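Droltness path resurfacing moves to second stage

Work on the pedestrian network at the Droltness grounds has entered its second stage, according to a notice posted by the site operator, Sundard. The first stage covered the concrete paths on the south side. The second covers drainage, edge trimming and the replacement of damaged slabs on the north loop.

The contractor for both stages is Ghasemi, which also holds the planting maintenance agreement for the grounds. Work began in May. Sundard has not published a completion date for the north loop and says the schedule depends on slab curing times and on delivery of channel drains.

Under the current plan, 26 slabs on the north loop will be lifted and recast. The existing base will be kept where it passes a compaction test. Where it fails, the crew will dig out the base, add crushed stone in layers and compact each layer before the pour. New slabs will get a light broom finish to match the slabs on either side. Control joints will be sawn the morning after each pour.

The notice sets the cross slope at 2 percent on all recast sections, falling toward the planted side. The older slabs were laid nearly flat, and the maintenance log kept by Ghasemi lists standing water at nine points on the loop. Each of those points will be checked with a level before the forms are set. Channel drains will go in at the two lowest points and tie into the existing storm line.

Shrub borders along the paths will be cut back to leave a clear strip of 10 inches between the foliage and the concrete edge. Marjan Naseri, grounds supervisor for Sundard, said the strip is needed for edging equipment and for inspection of the slab sides.

"The growth comes over the edge and holds moisture against the concrete," Naseri said. "We want to see the joint and the edge without having to lift branches. The trimming will be done by hand near the irrigation heads and with powered shears everywhere else."

No trees are scheduled for removal. Root pruning is allowed at two locations, subject to sign-off by Jutirau, the tree care firm retained for the project. Jutirau will mark the cut lines on the ground before digging starts. Roots thicker than two inches are to be left in place, with the slab base adjusted to bridge them.

Leaf litter was raised as a separate item in the notice. Sweeping on the paths has been done once a week, and the planned change is to three times a week in the shaded sections, with blowers used only after 9 a.m. Collected material will go to the compost bays behind the equipment yard.

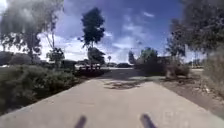 Leaf litter and dappled shade on a concrete path bordered by low shrubs.

During the north loop work, walkers will be sent along the service road between the equipment yard and the east gate. The detour is paved for its full length and has a maximum grade of 5 percent. Bicycles must be walked on the detour. Temporary signs will be placed at both ends and at the gate, and the barriers will stay up overnight while fresh concrete is curing.

Irrigation in the beds next to the work area will be shut off by zone, starting the evening before each pour. Sundard said the zones will be turned back on once the forms have been stripped and the soil along the slab edges has been backfilled.

Questions about access during the work can be left at the Droltness gate office.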